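Stundach Breakfast Survey: data card

Household answers on what people eat and drink before midday, collected in the Stundach valley.

Contents

answers.csv has one row per person, 2,891 rows in all
households.csv has one row per household
items.csv lists the food and drink codes
form.pdf is the paper form as it was handed out
notes.txt holds free remarks, typed up as written

Summary

The survey asks what a person ate and drank between getting up and noon on one Wednesday in July. It was set up by Liesl Camenzind, who wanted to compare the upper and lower villages. Matúš Kubíček typed in the paper forms and wrote the checks. Marisol Alcantara drew up the item codes.

Bread is the largest group by far. It is coded by type (white, brown, rye, sweet) and by how it was eaten: plain, toasted, fried or soaked in milk. Toasted means any bread browned by dry heat, in a toaster, under a grill or on a stove top. Rolls warmed in the oven are coded as plain unless the person wrote "toasted" on the form.
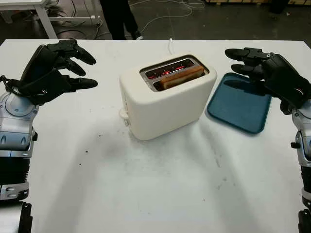
How the answers were collected

Forms went out by post and were left at the Tanner bakery, the school and the Prunier shop. Each household got one form with space for eight people. Larger households were told to ask for a second form, and a few wrote on the back instead. Those rows have back = 1.

People filled in the form themselves. Children under ten were filled in by an adult, and the column by_adult shows this. There was no interview and no follow-up call. Where handwriting could not be read, the item is coded 99 and the typed guess, if there was one, is in notes.txt.

Columns in answers.csv

hh: household number, matches households.csv
person: number within the household, in the order written on the form
age_band: five bands, see form.pdf
up: time of getting up, to the nearest quarter hour
first_food: time of first food, blank if none before noon
items: codes separated by semicolons
drink: codes separated by semicolons
where: home, work, school, on the way, other
skipped: 1 if the person ticked "nothing this morning"
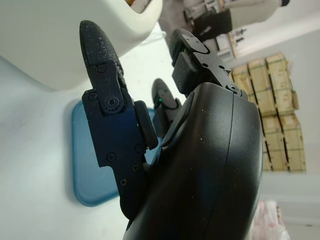

Times are in 24-hour form. Several people wrote only "early" or "after milking", and these were left blank in up and copied into notes.txt. Please don't fill them from the household average. We tried it, and farm households came out far too late.

Spreads are coded apart from bread, so a slice with butter and jam gives three codes. Butter and margarine share a code in the first version of the item list and have separate codes in the second. The file uses the second. If you have an older copy from Jonas Baumgartner, the two need to be merged before you compare anything.

Known problems

242 rows have no age band. Most come from the forms left at the bakery, where the first print run had the age boxes missing.

Tea and herbal tea were mixed up by many people. We kept what was written. The Dikov form, used for the lower village, has a separate line for herbal tea and the other form does not, so the difference between villages on this item should not be trusted.

Porridge and muesli soaked overnight were typed under the same code for the first 80 forms. Kilian Imhof has gone back through these and corrected the ones where the paper was clear.
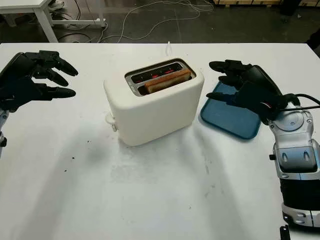
A further group of rows has a first_food time earlier than up. Some are slips of the pen and some are night workers who ate before going to bed. The column odd_time marks them all, and no times have been changed.

Amounts were not asked for. A person who had one slice and a person who had four look the same in the file.

Use

You may use and share the data for any purpose, as long as you name the survey and say which version you used. Please don't try to work out who the households are. Street names were taken out of notes.txt, but the villages are small.

Corrections go to Matúš Kubíček, with the household number and the column name.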